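Trukari 双臂取物台 家用/共享工坊自组套件

产品编号:TRK-1785
类别:整机与工作站 > 双臂 > 自组
供货方式:散件,需自行装配
页面修订:2022年10月21日

概述

Trukari 是一套面向家庭和共享工坊的双臂取物工作站,由 Dellulton 工坊设计,控制板和线束由 Biltness 供应。套件的目标任务只有一类:在冰箱与相邻桌面之间搬运瓶装物品。开门、取瓶、转移、放置、关门各为独立动作段,可单独调用,也可串联执行。

本套件不含冰箱和桌子。用户需自备一张高度固定的平面桌,以及一台上下双门、右侧留有作业空间的冰箱。本页所述参数均在 Dellulton 工坊的参考工位上测得,参考工位由 Tirta Sumampouw 搭建,桌面靠墙,冰箱位于桌子右侧。

主要组成

左臂、右臂各一条,出厂前已完成关节零位标定
二指夹爪两只,黑色,关节式指段
头部相机一台,附可调俯仰支架
Biltness 控制板一块,固件版本 12 或以上
线束一组,含主电源线、急停线、相机线
Van Dijk 立柱夹具一套,用于固定机身
装配用六角扳手及备用螺钉一包

不含:电脑、显示器、网络设备、机身配重。

夹爪

夹爪采用包覆式抓取。上指从瓶身上方绕过,下指顶住底侧,适用于带棱纹的塑料瓶。指段可拆,更换时先断电,再松开指根的两颗螺钉。拧紧力矩以附带卡片为准,过紧会使指根关节发涩,表现为闭合末段电流升高。

瓶身倾斜时液面会偏向一端,重心随之移动。控制程序按瓶内液体为满瓶处理,半瓶或更少时须在配置文件中将 payload_mode 改为 partial,否则手腕补偿方向会出现偏差。转移段的默认速度已按此情况降低,不建议上调。

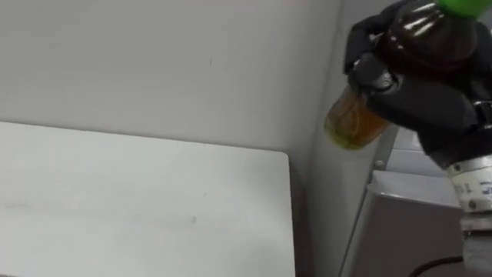
腕部模块与前臂之间的线缆应留出余量。装配时先将手腕转到两端极限,确认线缆不受拉扯,再扎紧最后一根扎带。若线缆在机身前方形成下垂弧,应检查其是否会进入另一条手臂的工作范围。曾有用户将扎带全部收紧后才做极限测试,结果腕部接插件松脱,故障码为 52。出现该故障码时,断电重插,再执行一次 wrist_check。

指面材料不耐油。接触过食用油的指面用中性清洁剂擦拭,晾干后再使用。酒精会使指面变硬,禁止使用。

工位布置

工位布置对成功率的影响大于参数调整。装配前请先确定桌子与冰箱的相对位置,之后不要移动。参考工位的做法如下。

桌子后沿贴墙,右沿靠近冰箱侧板,两者之间保留一条窄缝。窄缝不可省略,冰箱侧板需要散热,同时头部相机依靠这条暗区区分桌沿与冰箱侧面。若桌子与冰箱紧贴,且两者颜色接近,边缘检测会把桌面延长到冰箱侧板上,放置点随之右偏。

桌面选浅色哑光材质。轻微划痕和污点不影响识别,成片反光会影响。标定前应清空桌面,包括标签纸、扎带头和螺钉。

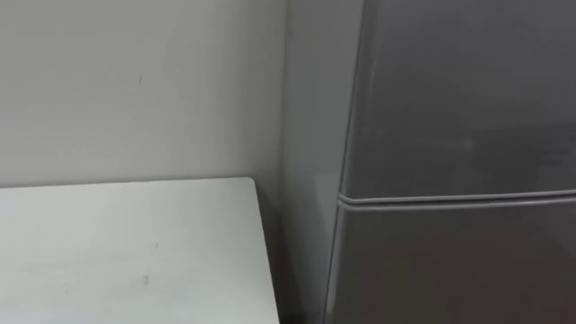 参考工位:桌面清空,冰箱上下门均关闭

冰箱门面为金属质感时,应避免室内灯具在门面上形成强反射。软件以两门之间的横缝作为高度基准,每次启动时自动寻找。横缝被磁贴、挂袋或毛巾遮挡时,启动程序会停在 seam_wait 状态,移除遮挡物后自动继续。

墙面无特殊要求。墙上的小黑点、钉孔等固定特征不必遮盖,标定程序会将其记入背景。标定完成后若重新刷墙,需重做背景采集。

装配步骤

1. 用 Van Dijk 夹具固定立柱,夹紧后推动立柱顶部,底座不应移位。
2. 安装左右臂,先装肩部定位销,再上螺钉。左右臂接口相同,不可互换,肩部刻有 L 和 R。
3. 安装头部相机,俯仰角先置于中间刻度。
4. 接线束。顺序为急停、相机、手臂、主电源。
5. 上电,运行 self_test。任一关节未通过时不得继续。
6. 清空桌面,关闭冰箱两门,运行 station_cal。
7. 空载运行一次完整流程。
8. 放入测试瓶,逐段运行。

共享工坊用户请在第5步之前张贴工作区域标识,并确认急停按钮在操作者伸手可及处。

放置段说明

放置段的默认目标为桌面中部、离后墙有一定距离的位置。测试瓶建议使用透明瓶身、颜色明显的瓶盖。软件先定位瓶盖,再由瓶盖推算瓶身轴线,浅色墙面前的绿色、红色、蓝色瓶盖识别效果较好,白色瓶盖需要手动指定阈值。

放置完成后夹爪先松指,停顿,再沿瓶身轴线方向撤出。撤出方向不可改为侧向,指段外缘可能碰到瓶肩。两臂均退出相机视野后,软件再拍一帧用于复核,记录瓶盖中心和瓶身倾角。倾角超出设定值时输出 place_warn,不会自动重试。

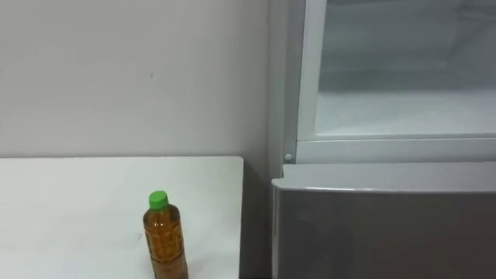
桌面上的绿盖瓶,右侧为冰箱

冰箱上层间室内壁颜色较浅,曝光按桌面锁定时容易过亮。取瓶段会单独切换曝光,若内壁纹路仍不可见,将 fridge_exposure 下调一档。抽屉类前板通常比上方边框略微凸出,右臂接近时须保留余量,默认值在 clearance 一项中设置。

维护

关节自检:每次开机
背景采集:工位变动后
指面检查:每 1000 次抓取
夹具复紧:每年二月,或立柱出现晃动时

指面磨损以边缘出现光滑带为判断标准,两指应同时更换。旧指面可留作软物抓取试验用,不得与新指面混装。

已知限制

不支持玻璃瓶。不支持无瓶盖容器。瓶身外壁有明显冷凝水时,抓取力自动上调的功能仅在固件 12 及以上版本有效。冰箱门自动回弹力较大的机型,开门段需要手动示教。左臂目前只参与开关门,双臂协同递瓶功能处于测试分支,不随本套件提供技术支持。

配件

TRK 备用指面,成对
TRK 腕部线束,左/右
Biltness 控制板,单售
Van Dijk 立柱夹具加长型,适用于较厚台面

配件订购请注明套件序列号,序列号位于立柱背面下部。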